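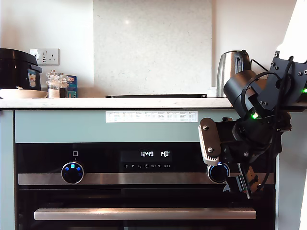 Oven station, right-hand knob, gripper not on it yet. Display at 140°C.

04/09/2019, Medora knob set, Ladthorpe kitchen

Good day! The goal for Medora is 2,000 examples of turning things, and 200 of those have to be oven knobs. I love this task. It looks like nothing, and then you try to drive it by hand and find out how much your wrist knows. Grip goes on the blue-ringed knob, ridged pad flat to the side, and the display gives us a free label for every example (145°C with the grip closed in the one below).
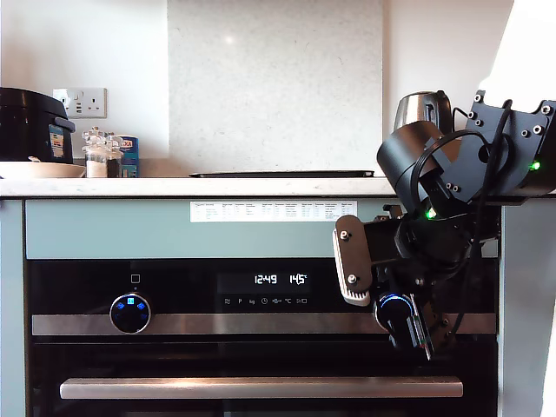
Notes for the next session

Start each example from a different height. Keep the slow ones, even the ugly ones, the model needs them. Four operators, four styles, so log who drove. I also want more close views from the wrist, where the fingertip meets the rim
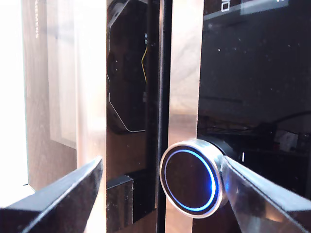
and the blue light gives a lovely clean circle to track. Khaemba format for export, same as in February.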